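Robot Laundry Folding Kit: Call for Trial Operators
Cluvora, Prukton office
Posted Sep 8, 2020

Cluvora is looking for people to try out the Jeris folding kit before it goes on sale. Jeris is a two-armed tabletop kit for small laundries, uniform hire shops and care homes. The customer supplies the table and the clean clothes. The arms do the folding, and an operator sets out each garment, starts the fold and steps in when it goes wrong.

We have run the kit with our own staff for long enough. We now want operators who have never used it, so that we can find out which parts of the setup guide make sense and which don't.

What the work involves

You will work at a white table with the two arms facing you from the far side. Most of the first week is T-shirts, laid flat with the hem to one side, as plain cotton is what our customers fold most. After that you move on to long sleeves, which the kit finds harder.

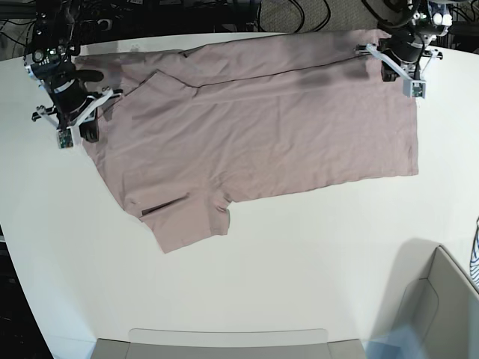

Your tasks

– Lay out garments one at a time, following the layout card for that type
– Start each fold from the control tablet and watch it through
– Guide the arms by hand when a grip is missed or the fabric bunches
– Mark each fold as good, usable or redo
– Write a short note at the end of every session on anything that was unclear or awkward

The test set has 359 garments in it, from children's singlets to adult work shirts. You won't get through all of it and there is no quota. A fold that fails is as useful to us as one that comes off, so please don't tidy up the results.

Thin fabric needs the most attention. The fingers have to pick up enough cloth to hold on to without dragging the rest of the garment with it, and a sleeve lying over the body makes it easy to grab the wrong layer. You will learn to judge this from the wrist camera view. 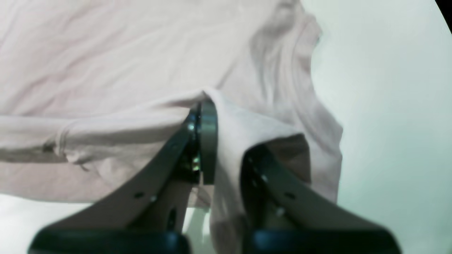
Wrist camera view: fingers closed on a fold of a pale pink long-sleeved shirt.

Who we are after

You don't need a technical background. Experience in a commercial laundry, dry cleaner, hotel linen room or clothing shop is very welcome. You should be comfortable sitting or standing at a table for two hours at a stretch, able to tell light colours apart on a screen, and willing to say so when something doesn't work. Applicants must be 18 or over and entitled to work here.

Hours and pay

Sessions are four hours, mornings or afternoons, with a paid break in the middle. The full trial is 20 sessions and pays $2,845 in total, before tax. Operators who can only do the short trial of five sessions will be paid $700. Training is paid and counts as your first session. We expect to finish by the middle of December.

Where

The trial is held in our ground floor workshop on Saavedra Street, Prukton. There is step-free access and bike parking at the rear. Car parking on the street is metered.

How to apply

Send a résumé or a short letter to Sumathi Palaniappan, trial coordinator, at the Prukton office. Tell us which sessions suit you, whether you want the full or the short trial, and any laundry or garment work you have done. Shortlisted applicants will be asked in for a half-hour visit to see the kit running and try a fold or two themselves.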